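Why Does a Paper Cup Have a Rolled Rim?
Small Wonders – the page for curious kids
By Rhonda Fehr
5 February 2020

Go and find a paper cup. Any paper cup will do – the kind you get lemonade in at a school fair, or the small one by the sink at the dentist. Got one? Great! Hold it up close to your nose and look at it as if you have never seen a cup before in your life.

You are holding one of my favorite things in the whole world. I mean it! A paper cup weighs almost nothing, it starts out as a flat sheet, and it can hold a drink without turning into mush. Paper usually hates water. (Leave your homework out in the rain and you'll see what I mean.) So how does a cup get away with it?

Let's start at the top.

The lip with a secret

Run your finger along the rim. Feel that smooth, round bump? It's a little roll of paper, curled over on itself all the way around the cup, like a tiny sleeping bag. If you could slice through it and look from the side, you would see a spiral or a small loop.

The roll does several jobs at once. The first one is strength. Take a strip of plain paper and try to stand it on its end. It flops. Now roll the same strip into a tight tube and stand it up again. It stays! The paper hasn't changed at all, only its shape has, and a tube is much harder to bend than a flat sheet. The rim of your cup is a tube bent into a ring, and it keeps the mouth of the cup round when you grab it.

The second job is being nice to your lips. The raw edge of a sheet of paper can be sharp – everyone who has had a paper cut knows that. When the edge is tucked away inside the curl, your mouth only touches the smooth part.

And the third job? Lids! A plastic lid has a groove that snaps over the roll and hangs on. Without a bump to grab, the lid would slide right off.

Why is it skinny at the bottom?

Most paper cups are wide at the top and narrow at the bottom. Grown-ups who make cups call this a taper, and it's a great word to drop into a conversation at dinner.

Think about stacking. If a cup had perfectly straight sides, the next cup couldn't slip inside it, because they would be exactly the same size. You would have to pile them up one on top of the other. With a taper, each cup slides down into the one below until only its rim sticks out. When my class in Alton tried this, we made one long stack of 19 cups and carried it down the hall like a giant caterpillar. It bent in the middle and we got the giggles, but it all held together until the library door.

There is one thing the taper makes harder. A narrow bottom is easier to tip than a wide one, so a tall empty cup will fall over if you bump the table. Try blowing on an empty cup from the side, and then try again with some water in it. Which one moves?

From flat sheet to cup

Now for my favorite part. Find the line that runs down the side of your cup, from the rim to the base. It's called the seam, and it tells you that your cup used to be flat!

A cup machine starts with a piece of heavy paper shaped like a fan, or like a rainbow with the ends cut straight. The fan is wrapped around a metal form shaped like the inside of a cup. The two ends overlap a little, and heat and pressure stick them together. That's your seam.

Next comes a circle of paper for the bottom. Turn your cup over and you'll see that the circle doesn't sit at the very end. It's pushed up a little way, and the wall of the cup folds in around it to hold it tight. So the cup stands on a ring, and the floor of the cup hangs just above the table. Isn't that clever? Last of all, the top edge gets curled over to make the rim.

So why doesn't it leak? Many paper cups have a very thin layer of plastic on the inside. Some have a coating made from plants, and some old-fashioned ones were dipped in wax. The drink touches the coating and the paper stays dry.

What makes some cups brown?

Wood is brown-ish, and so is the pulp that paper is made from before anybody bleaches it. If you want bright white paper, you have to treat the pulp to take the color out. If you skip that step, you get the tan color of a grocery bag. This kind of paper is called kraft paper, and "kraft" is a German word that means strength. The wood is cooked in a special way that leaves the fibers long and tough.

You'll see kraft paper everywhere once you start looking: bags, cardboard boxes, package wrapping, the tape on some parcels. Go on a kraft hunt at home and write down what you find. My neighbor's twins did it in the kitchen, and their list had a bag of flour on it and a box from a pair of boots, which I think somebody should have put away!

Try it: make your own cup

You can fold a cup that really holds water (for a little while). You need one square of clean, plain paper. Baking parchment works best.

1. Fold the square in half from corner to corner, so you have a triangle. Put the long side at the bottom.
2. Take the bottom right corner and fold it across to the middle of the left side. Its top edge should be level with the table.
3. Do the same with the bottom left corner, folding it across to the right.
4. You have two flaps left at the top. Fold one toward you and the other away from you.
5. Squeeze the sides gently and the cup pops open.

Pour in a bit of water over the sink and drink it up fast. How long does it last before it drips? Try printer paper next, and then a page from an old magazine.

Try it: the cup and the flashlight

Cups are also terrific for making shadows. Spread a pale cloth or a big sheet of paper on the table, stand your cup on it, and turn off the big light. Shine a flashlight from up high. Then bring it down low, almost to the table, and watch the shadow stretch!

A cup's shadow starts right at its base, where it touches the table, and points away from the light. If you switch on 2 flashlights in different places, you get a pair of shadows. Where they cross, it's extra dark. A cloth with wrinkles makes it even more fun, as every little hill in the cloth gets a shadow of its own.

Draw around the shadow with a pencil if you used paper. Wait, move the light, and draw again. You can fill a whole sheet with long, leaning cups.

Words to keep

Rim – the top edge of a cup
Taper – to get narrower bit by bit
Seam – the line where two edges are joined
Kraft paper – strong paper, often left brown
Pulp – mushy wood fibers, before they become paper

Next time we'll look at envelopes, and why the glue tastes so awful. 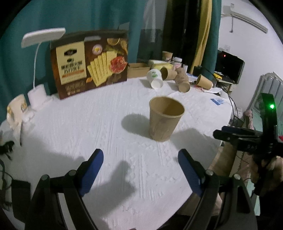

A brown kraft paper cup on a white cloth. Can you spot the rolled rim, the taper and the shadow?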